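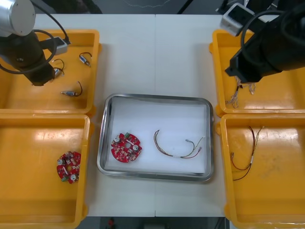
4. Working Rules for Shared-Table Kitting Cells

Figure 3. The two-arm kitting cell at Nitby, viewed from over the table. Orange bins stand on either side of the tray, with motor-like parts and a circuit board in the left-hand bins and wire harnesses on the right. The metal tray between them holds one circuit board and one harness.

4.1 Why we wrote the rules down

When we first put the cell together, we had no intention of writing a code of practice for it. We had two arms, a table, and a short list of parts that needed to end up together in a tray, and we supposed that the interesting questions would all be about grasping. Most of the published guidance we had on the shelf dealt with keeping people safe around moving machinery, and we followed it gladly, but it had very little to say about the humbler matters that filled our days: where a bin should stand, how far apart two parts should lie, who is allowed to move a tray and when. Those matters were settled by habit, and the habits differed from one shift to the next.

The trouble with habits is that they leave with the people who hold them. During the first month of the Prelex trials we had to throw out 201 recorded kits, and in nearly every case the arms had done what they were told. A bin had been put back on the wrong side after cleaning, or a harness had been laid across a board, or someone had kindly straightened the tray between one pick and the next. We are grateful to everyone who worked those shifts and we would not want this paragraph read as a complaint. It is simply where the rules came from. The set that follows has 14 rules in its full form, and we discuss here the ones that we believe would be useful to a reader with a cell of the same general type. The version described is the one in force on 20/05/2022.

4.2 Rules for the table

The first group of rules concerns the layout, and we begin with the plainest of them. Each bin has a home position, each home position belongs to one arm, and the strip of table between the two columns of bins belongs to neither. An arm may enter the strip only to place a part in the tray or to take one out, and it must ask for the strip before it does so. The request is a single flag held by the cell controller. We tried a more generous arrangement, in which both arms could work over the tray so long as their planned paths stayed apart, and it did save a little time with the boards. With the harnesses it went badly. A planned path describes the arm and the gripper fairly well, but a harness hanging from a gripper swings, and the planner had no idea how wide.

Bins are kept to one family of part. This sounds too obvious to need a rule, and we left it out of the first draft for just that reason. It went in after we found that leftover parts from a stopped run were being dropped into whichever bin was closest to hand. The rule now says that leftovers go back to their own bin or come off the table, and that the operator signs for it either way.

We set no minimum number of parts in a bin. Several colleagues at Wei urged us to do so, on the sensible ground that a nearly empty bin makes for a long search, and we did consider it. In the end we preferred to let the bins run down as they would on a real line. Parts that have come to rest close against a bin wall, as the board in the lower-left bin of Figure 3 has done, are among the harder picks a cell will meet, and a rule that kept them from occurring would have flattered our results. What the rules do require is that a failed pick at a wall be tried no more than twice before the arm backs away and calls for help.

4.3 Rules for the tray

The tray carries most of the burden in this kind of work, and we have been rather strict about it. It is placed by hand before the run, and from the moment the run begins until the kit is accepted no one touches it. It need not be square to the table. In Figure 3 it is turned a little clockwise, and the rules allow this freely, with the pose measured afresh at the start of every kit. We would encourage others to do the same. Our early practice was to square the tray by eye against the seam in the tabletop, and operators became very good at it, good enough that we stopped checking, and we then spent the better part of a week looking for a placement error in the software that had been a placement error in the tray all along.

Parts in the tray are to be set down with clear space between them. The rule gives no distance, because a distance that suits a board is meaningless for a harness, whose outline changes each time it is put down. It asks instead that each part can be lifted straight up without disturbing any other. The board and harness in the figure lie well apart, and a layout of that sort passes without discussion. Where there is doubt, the kit is set aside for an inspector, and we ask that the inspector decide from the recorded view before leaning over the table — a person who leans over the table will nearly always find a way to make the kit look acceptable.

A word should be said about shine. The inside of our tray is smooth and white, the rim is bright metal, and both pick up reflections. So do the floors of the bins. We had hoped to write a rule that fixed the lighting once and for all, but the building has other users and the light changes through the day. The rule we settled on is more modest. Before each session the operator records the empty tray and the bin floors, and any later detection that falls mainly on a known reflection is marked as doubtful and has to be confirmed by a wrist camera. Of the 113 detections marked this way during the May review, most were sound and were confirmed at once, so the cost has been small.

4.4 Rules for flexible parts

Harnesses needed more rules than everything else put together. A board stays the shape it was when one last looked at it, and a harness does not. Ours branch into separate strands, and a gripper that closes on one strand may lift the whole part, or may lift a single wire and pull at its terminal.

The rules therefore name a preferred place to hold each harness, where the strands are gathered by a small white band or sleeve. An arm that can reach this place must use it. If it cannot, the arm may take hold of the bundle elsewhere, provided that all strands are between the fingers and the lift is made at the reduced speed. Gripping by a terminal is forbidden under all conditions. We looked for a case in which it might be excused and could not find one that we were comfortable defending to the people who would have to use the part afterward.

Tangles are treated separately. When two harnesses come up together, the arm is to lower them to the bin floor, open fully, and withdraw. It may not shake them. Shaking works fairly often, and we know of cells where it is the normal method, but we were never able to satisfy ourselves that the terminals were unharmed, and so we gave it up. The motor leads are covered by the same rule, although they gave us far less trouble. The operator may separate a tangle by hand once both arms have been parked and the cell has been released.

4.5 Rules for cables, cameras and the edges of the table

Anyone who has spent time with a cell of this kind will have noticed that the parts are not the only cables in it. Each arm carries a camera module, and each module has a cable of its own that loops out from the arm. The rules ask that these loops be checked at the start of a session with the arm moved slowly to the far ends of its reach, and that the operator watch the loop while doing so and leave the screen alone. A loop that brushes a bin rim is shortened before work begins. We also ask that the loop never be drawn tight, and between these two demands there is less room than one might wish.

The floor behind the table and the strip in front of it are included in the inspection as well. It is easy to regard the table as the whole of the cell, and to let small things and spare leads collect past its edges. The rules draw the boundary wider than the tabletop and ask that anything lying outside the working area be noted in the session record, even if it is to remain there.

4.6 How the rules are kept

The full set is kept in Prilladance, our session log, along with a record of every change and the kit that prompted it. An operator may suspend any rule for a single kit by writing down which one and why. After 4,000 kits we have come to value these notes more than almost anything else we collect. A rule that is suspended often is usually a poor rule, and two of ours have been rewritten on that evidence alone.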